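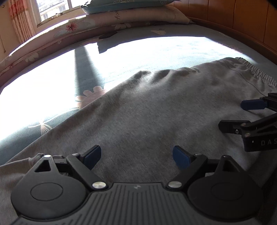

Comparing finger pads on hand-held grippers for garment work

pleatfold
Started this in October and have enough notes now to ask for opinions. I'm comparing two kinds of finger pad on hand-held grippers, the stock blue ones and a softer set from Guillot, and the test piece is a pair of gray sweatpants on a bed. Sweatpants are harder than the towels everyone uses. The knit wrinkles wherever you push it, and the elastic waistband pulls itself into tight ruching and fights you when you try to lay it flat. I ran 33 folds with the stock pads and 33 with the Guillot pads, same operator, same garment, two grippers at a time.

A fold counted as good if the legs ended up one on top of the other and neither gripper had to go back for a second pinch. Stock pads: 21 good. Guillot pads: 4 good. I expected the softer pads to win and they lost badly. They squash when you close on a single layer, and then the cloth slides out as soon as the other hand pulls.

Before I write off the Guillot set I'd like to hear from anyone who has used them on knits.

torque_lund
What closing force? Soft pads need more squeeze than hard ones. If you kept your hand the same for both sets, you tested your hand.

pleatfold
It's a trigger, so the force is whatever the operator gives it. I didn't measure it. I told the operator to close fully every time.

torque_lund
Closing fully is a position. With a thick soft pad you hit the stop at a different force than with a thin one. You need a load cell in there or at least a strip of pressure film. Otherwise I wouldn't publish the 4.

Seul-gi Seol
I have used the Guillot pads at Movel for most of a year, on T-shirts and on fleece. On T-shirts they are good. On fleece they are poor, for the reason pleatfold gives. The surface is smooth and fleece has loose fibers, so the pad holds the fibers and the cloth under them moves. Sweatpants are often brushed on the inside, and if you pinch from the inside of the hem you will get the same thing.

I don't think the closing force explains a gap that large. We did measure force, and going higher only helped a little before the pad began to fold over at the tip.

torque_lund
Did you have numbers for "a little"?

Seul-gi Seol
Not with me. I can say it was not enough to make us keep them for fleece.

kestrel_bench
Different question. How much of your 33 was lost at the cuff and how much at the waistband? When I did trousers nearly all my failures were at the waistband, and the pads had nothing to do with it. The jaw wouldn't open far enough to take two layers of elastic.

pleatfold
Stock pads: mostly waistband, like you. Guillot pads: mostly cuff. The cuff is where you take one layer of hem and lift, and that's where the slipping happened. I didn't log the waistband and cuff separately for the first few folds, so I'm not going to give you a split.

The way I do the cuff is one gripper pinches the hem and holds, and the other comes in over the cloth with its jaws open. If the first one slips, the second has nothing to work against.

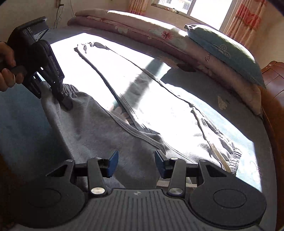 Lighting and the wrist cameras

dmarrow
Has anyone looked at what the sun does to your recordings? I'm reading this for the camera side. Light gray cloth in direct sun goes to plain white on every wrist camera I own, and then the cuff seam is gone. I'd worry more about that than about the pads.

pleatfold
It's a real problem. The far leg bleaches out when the sun is across the bed, and the near leg stays in shade, so you have both extremes on one garment. I've been locking exposure for the shaded side and accepting the loss on the bright side.

dmarrow
I'd do it the other way around. Lock for the bright side and lift the shadows later. You can get something back out of a dark area. Once it clips there's nothing there.

torque_lund
Depends on the sensor. On the cheap ones the lifted shadows are all noise and your seam detector finds seams everywhere. Close the curtains.

pleatfold
I don't want to close them. The point of recording in a bedroom is to get bedroom light. If the policy only works with the curtains closed it isn't much use to me.

kestrel_bench
Agree with pleatfold on that. We recorded 774 episodes in a windowless lab at Lornavdale and the model fell apart the first time we put it near a window. Had to collect again with daylight mixed in. I'd keep some sunny ones even if they look bad.

dmarrow
Keep them, sure. But tag them, so you can train with and without.

What to try next

pleatfold
Plan so far. I'll repeat the Guillot set with pressure film between the pads, since torque_lund has a point about the stop. I'll log cuff and waistband separately from the first fold. Exposure will be locked for the bright side on half the runs.

Seul-gi Seol
Please also try pinching from the outside of the hem only. If my idea about the brushed side is right, the number should come up from 4 without any change in force.

pleatfold
Will do. That's easy to add.

torque_lund
Swap the order too. If stock pads always went first, the sweatpants were more stretched by the time Guillot got its turn.

pleatfold
They did go first. Fair enough, I'll alternate.

orrin_k
Anyone tried the Imero textured pads? They're supposed to fit the same mount with a spacer. I have a set here but my grippers are in pieces until next week.

kestrel_bench
Tried them once. Great grip, left marks on the fabric. Fine for sweatpants, I wouldn't put them on a dress shirt.

orrin_k
Marks that wash out, or pulled threads?

kestrel_bench
Pulled threads on one, creases on the rest.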